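Speaker notes – Automating the sample bench at Durnlow: what changed for the staff

Slide 1. Start with the work, then the machine. Before Modora, the bench techs at Durnlow moved every tube by hand. On a busy day that was 500 moves. Mention the sore thumbs. Pause.

Slide 2. Explain the job we gave the arm: pick up a tube, carry it, put it in a rack. It is dull work and people were glad to hand it over. Most of them, anyway. Say that plainly. 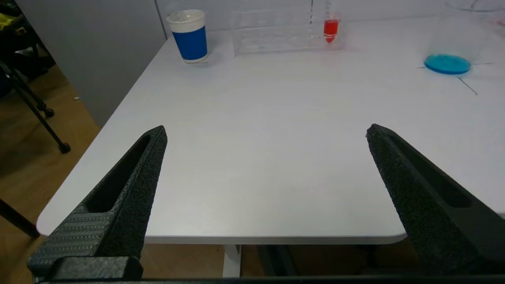
Three techs moved off tube handling in July. None lost hours. Two now check results and one sets up the runs. The setup job did not exist before, and we were slow to write it down or pay for it. Own that.

Slide 3. The survey. We asked 81 staff at both sites, Durnlow and Binen. 33 said their day was better. Read out the complaints too – waiting on the arm, having to put things back on the marks, less talk at the bench.

Slide 4. Layout. Fixed places for everything took more getting used to than the arm did. People used to set glassware down wherever there was room. 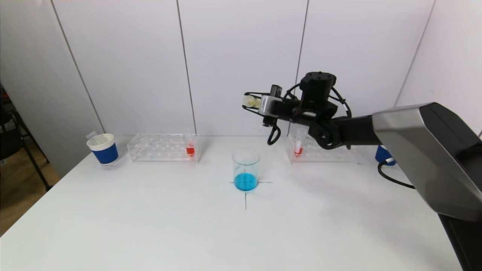
Bench with arm, two tube racks and a beaker of blue liquid on its mark.

Slide 5. What we would do again: let the techs draw the marks. What we would not: start on a Friday. If asked about cost, point to the Pastor report and move on.

Leave time for questions.

Related talks
Night shift and the Modora rollout
Retraining at Binen: first results
Who writes the new job description?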